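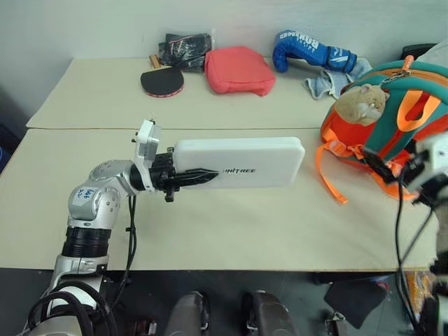

Fig. 1. White case with rounded corners, gripped at one end just above the tabletop.

Auto Electrical, Evening Section
Handout for the battery drain session, revised 06/08/2018

OK, so we ran out of time on parasitic draw and I promised to write up the rest. Keep this with your meter notes from April, you'll want the page on reading small currents.

What we mean by draw

Every car pulls a little current with the key out. The clock, the alarm, the radio memory and the door lock receiver all sip from the battery, and that's fine. What we're hunting is the extra - a glove box light that stays on, a relay with stuck contacts, an amplifier somebody wired straight to the battery (you'll see plenty of those!).

Remember there are 1,000 milliamps in an amp. Half the wrong answers on the last worksheet came from a slipped decimal point, so write your units down every single time, even on scrap paper.

The sum we did on the board

Take a battery with a capacity of 61 amp-hours, fully charged, and a draw of 400 milliamps. That's 0.4 of an amp. Divide 61 by 0.4 and you get a bit over six days to dead flat. A real car will quit cranking well before that, and an old battery on a cold morning sooner still. Wiroj Kaewsai asked whether you could just fit a bigger battery and forget it. You'd buy yourself a few days and still have the fault, Wiroj, but I liked the question.

Hooking up the meter

Charge the battery first and test it. I've chased a drain for a whole afternoon on a car that just had a worn-out battery, and I'd like you to learn from my afternoon.

Key out, doors shut, hood open. If the hood has a switch, latch it closed with a screwdriver so the car thinks it's down. Set the meter to its highest DC amps range and put the red lead in the amps socket. On our shop meters that socket is fused at 10 amps, so do not crank the engine, switch on the headlights or open a door with the meter in line. Boonsong Pongsiri is now our expert on changing that fuse.

Take off the negative cable and put the meter between the cable end and the battery post. Then wait. Newer cars take a good while to put all their modules to sleep, and the reading drops in steps as they nod off. Write down the number once it has stopped moving, and check it against the service information for that car.
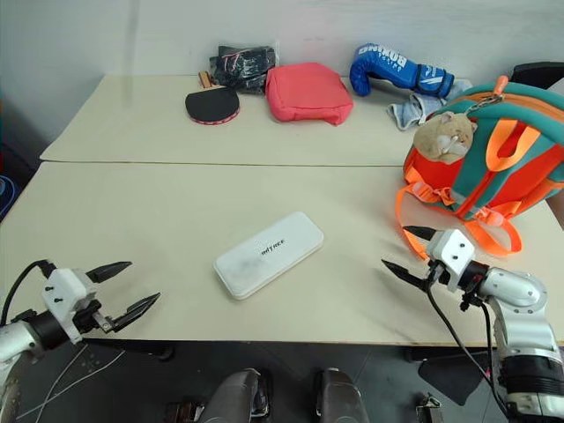

Fig. 2. White case lying at an angle on the table.

Finding the circuit

The way I teach it first is pulling fuses. Pull one, look at the meter, put it back, go on to the next. When the reading falls sharply you've got your circuit, and then you get out the wiring diagram and see what lives on it. The trouble is that pushing a fuse back in can wake a module up, and then you're waiting all over again.

So once you're comfortable, measure the voltage drop across each fuse instead, using the two little test points on top. No drop means no current. Any drop at all means something is flowing, and the chart in your binder turns millivolts into milliamps for each fuse size and type. Ketsara Luangrath spotted that mini and standard fuses have separate columns - good catch, please use the right one.

Don't forget the alternator! A bad diode can drain a battery all night and no fuse in the cabin box will show it.

For next time

Read the relay section and do the draw worksheet. Aslı Bilgin has the spare copies. Bring your own test leads if you have them.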